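Chapter 7
Sorting What Gathers by the Sink

Every home has a landing spot, and a tray is a wonderful place to start sorting! Keys, a sponge and a couple of cloths already give us plenty to group. 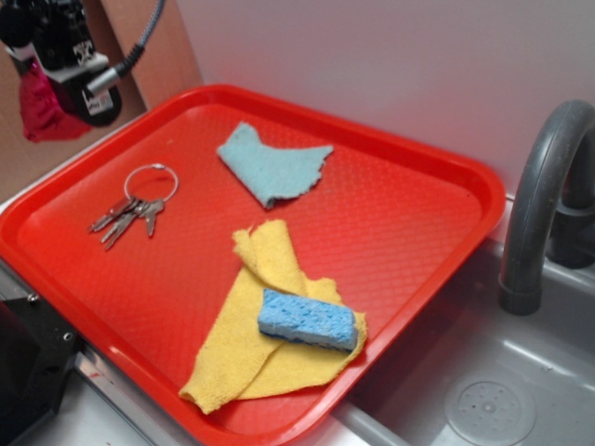
Krešimir Kelmendi would begin with the keys, as metal things are quickest to rehome. Try his order, then your own.

Next, look at materials. Sponges are full of tiny holes, while cloth folds and drapes.
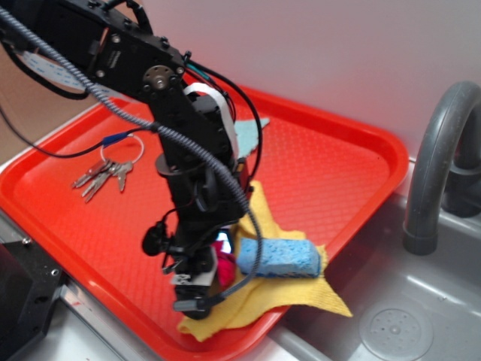

Photo: Enimar

Which would you put away first? Write your groups in your notebook before Activity 2.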